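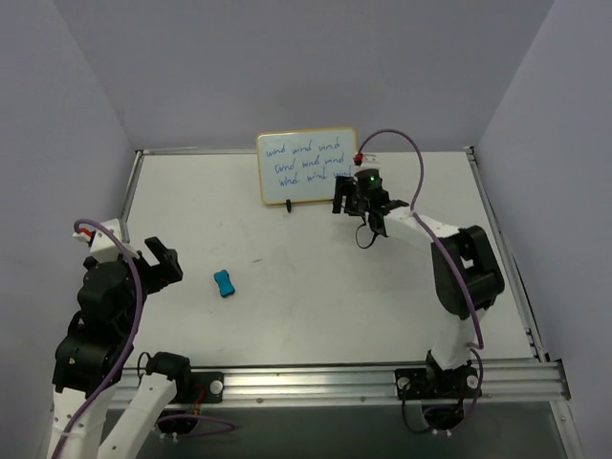
Back at the rig tonight, quick post before I fall over. February has been all demos all the time. Goal for the month was 130 good ones for the wiping task and I'm not there yet. Closer than I was though.

For anyone new – I'm teaching two small arms to wipe a little whiteboard. I drive them by hand, everything gets recorded, later a model tries to copy me. No clever planning code. Just lots of examples of me doing it right, or right enough.

Wiping sounds dumb simple. Pick up eraser, go to board, rub until the words are gone, put eraser down. The pick is the part that eats all the time. The eraser is small and shaped like a bone so the only decent grab is across the middle. Get it by a knob end and it twists as soon as you press on the board. I threw out 11 episodes last week for that alone. Could have kept them as "recovery" data I guess, but I didnt recover in most of them, I just swore and hit stop.

Rules I've settled on so far:

Eraser goes down at a new angle every episode. I used to drop it in the same spot without thinking, and the first model I trained just went to that spot every time, eraser or no eraser.

Same word on the board for a whole batch, then change it. I write it in rows so there's something to wipe all the way across. My handwriting is not part of the experiment.

No stopping to think halfway. If I hesitate, the model learns to hesitate. The first batch was full of me parking the gripper in the air while I worked out where my own hands were. The policy did exactly the same thing, hung there like it forgot what it came in for. Painful to watch. Deleted the lot.

Second task is the handover, one arm passes a thin flat piece to the other. Started this one as a break from wiping and it's way harder.

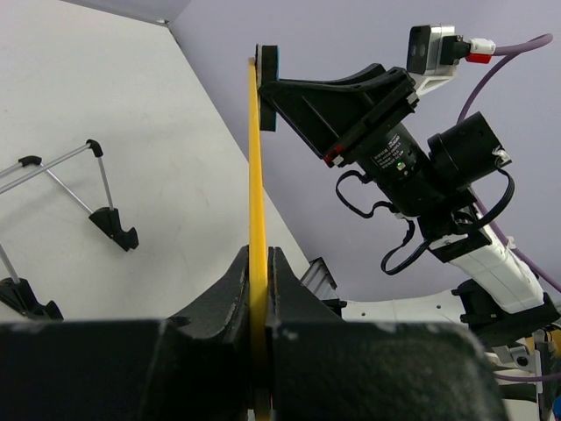 The trouble is both grippers have to agree for a moment. Let go too early and it drops, too late and the two arms are in a tug of war and the motors start whining. I do better looking at the wrist views than at the table, which took me far too long to work out. From my chair I can't judge the depth at all. On the wrist view I can at least see how much is sticking out past the fingers.

Got 16 handovers I'd keep. Took the whole evening. Six of those I'm not sure about, I'll look at them again when I'm less tired and probaly keep four.

Recording software is still Cledico. It's fine. It saves slowly and there's a wait between episodes which I've started using to reset the table, so now I'd miss it. Tried Toft for a couple of nights because people on the Bekero forum kept going on about it. Nicer playback, but it lost an episode on me and I went straight back.

Naming is a mess btw. I have folders called wipe_new, wipe_new2 and wipe_REAL. Going to fix that before I train anything. (I said this in the last post too.)

One more thing, checking frames by eye. I go through the first frame of every episode now before it goes into the training set. Boring but worth it. If I can't find the eraser right away then the model has no chance, and I've caught a couple where my sleeve was over it.

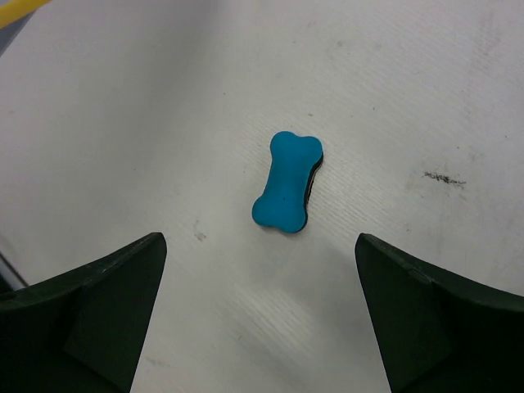 Wrist view, fingers open, bone more or less between them.

Anything like that goes straight in the keep pile. I want plenty of them with the bone off to one side as well, so the arm has to correct on the way down. I keep lining up too neatly out of habit.

Next up: finish the wiping set, relabel the folders, start a training run on the Perkum box overnight and see what it does in the morning. If it hovers again I'm going back through the demos one by one to find where I slowed down. Will post the results either way, even if they're bad. Bed now.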